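Kakby Film and TV Club
Minutes of the June members' meeting

Present: Faustine Tanguy (chair), Pascal Riviere (programming), Agathe Masson (accounts), Anatole Roussel (newsletter), Flor Marulanda (minutes), and members as signed in.

The meeting opened at 7:10 p.m. The minutes of the previous meeting were accepted with one correction: the running time of the spring double bill was entered wrong under item 3 and has been changed in the file copy.

1. Membership and accounts

Agathe Masson reported 283 paid members, up from 244 at the last count. Most of the new names joined through the sign-up page during the run of the crime serial "Pillon." The club has $2,000 in the general account. The projector lamp and the license fees for the summer screenings have been paid and are already taken out of that figure. Two members who paid twice have been refunded.

The annual fee stays as it is. A proposal to add a household rate was put off until Agathe has worked out what it would do to income.

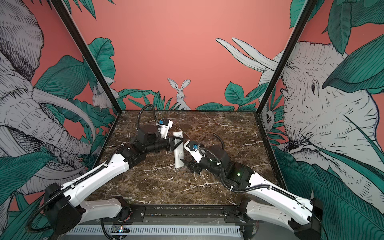 Brown marble tabletop with the painted mural behind it.

2. Summer screenings

Pascal Riviere presented the schedule. The opening night will be the first two episodes of "Urnarura," shown back to back with a short break. The distributor has agreed in writing to a single public showing. Subtitles will be on. Pascal has asked for the version with the original end credits, as the streaming copy cuts them short, and is waiting to hear.

The second night was planned as a comedy program. The feature first chosen is not available until fall. After some discussion the members picked the shorts program by 19 votes to 11. Pascal will confirm the titles by email.

Doors open at 6:30 p.m. and screenings start at 7. Late seating will be in the back rows only. Several members complained that the spring screenings started late, and Faustine Tanguy said the start time will be kept this year even if people are still in the lobby.

Flor Marulanda asked that the sound be checked before doors open. At the last screening the dialogue was hard to follow on the left side of the room. Pascal will do this with Anatole.

3. "Memon" watch-along

The group watched the first season of "Memon" over the winter and the discussion thread stayed busy throughout. The second season will be released in weekly installments, and members were asked if they wanted to follow it weekly or wait for the full set. 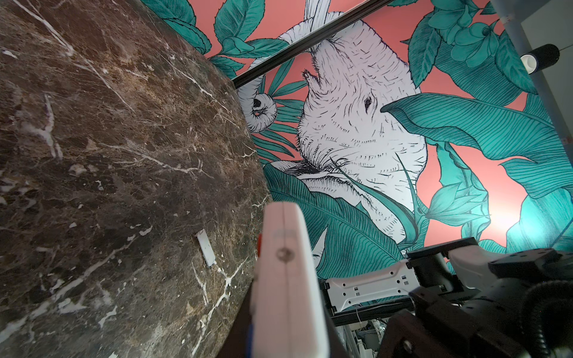 Those in favor of weekly said the talk is better when everyone is at the same point. Those against said they travel in summer and would be left behind. It was agreed to go weekly, with a separate thread for each episode and no plot details in the subject line. Anatole Roussel will open each thread the morning after release. Anyone posting spoilers in the wrong thread will get one reminder, after which the post will be removed.

4. Newsletter

Anatole reported that the May issue went out to 900 addresses, including former members and partner clubs. He needs more reviews. He has three long ones on hand and would prefer short ones of a page or less. Casting news will be kept to one column, and items must be taken from a studio or network announcement, with the source noted. The rumor about a recast lead in "Pillon" was printed in May without a source and will be corrected in the next issue.

Agathe offered to write up the "Urnarura" opening night. Copy is due to Anatole two weeks after the screening.

5. Questions from members

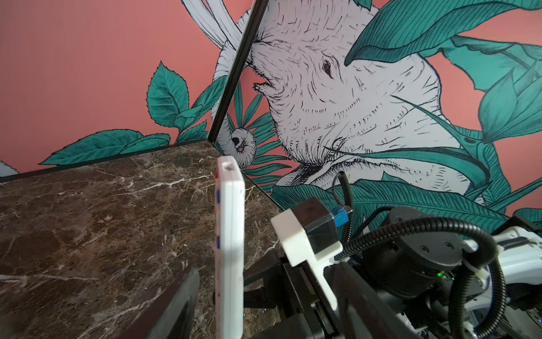
Can members bring guests to the "Urnarura" screening?
Each member may bring one guest, and the guest's name has to be given to Pascal ahead of time so the seat count stays within the terms of the license.

A member asked if the discussion after the screening could be recorded for those who can't attend. Faustine said audio only would be acceptable if the people speaking agree to it. Flor will bring a recorder.

6. Actions

Agathe: figures for a household rate.
Pascal: shorts titles, end credits version, guest list.
Pascal and Anatole: sound check.
Anatole: "Memon" threads, "Pillon" correction.
Flor: recorder, circulate these minutes.

The meeting closed at 8:45 p.m. The next meeting will be held after the summer screenings.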